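How to Check Your Kitchen Against a Food Recall

Recall notices are easy to read and easy to misapply. The brand name in the headline is often only part of it, and the rest of the package needs to be checked against the notice. Set aside a few minutes and keep the notice open on your phone.

1. Read the whole notice. Look for the product name, package size, lot code, best-by date and the states where it was sold. A recall may cover one lot and leave the others alone.

2. Gather what you have. Check the fridge, the freezer, the pantry, and any bag you take to work. Frozen food gets missed most often. A December recall can still apply to something you froze and forgot.

3. Find the lot code. It is usually stamped near a seam, on the bottom of a can or on the neck of a bottle. It is not the same as the barcode number. If the notice lists lot 3305, every digit has to match, along with the date if one is given.
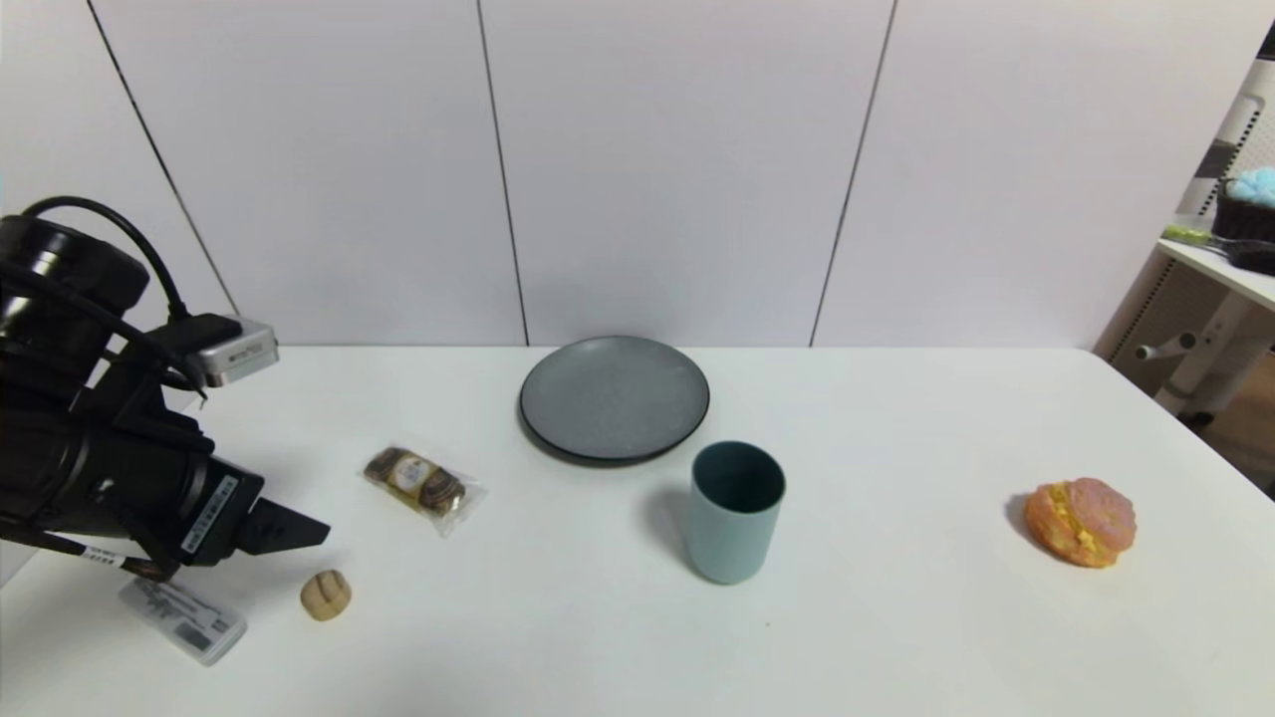
4. If the code matches, don't taste the food and don't cook it to make it safe unless the notice says you can. Seal it in a bag, mark it "do not eat" and keep it away from other food until you return it or throw it out.

5. If you moved the food to another container and no longer have the package, treat it as recalled.

6. Clean up. Wash the shelf or drawer with hot, soapy water. For germs such as Listeria, follow with a mix of one tablespoon of unscented bleach in a gallon of water, then let it air dry. Wash your hands for 20 seconds afterward.

7. Get your refund. Most stores take recalled items back without a receipt, but take a photo of the code first in case you need to call the company.

If you already ate some and feel fine, watch for the symptoms in the notice. Call a doctor right away for bloody diarrhea, a high fever or signs of dehydration. Anyone who is pregnant, over 65 or has a weak immune system should call sooner.

Wael Naciri
Updated Saturday, January 14, 2023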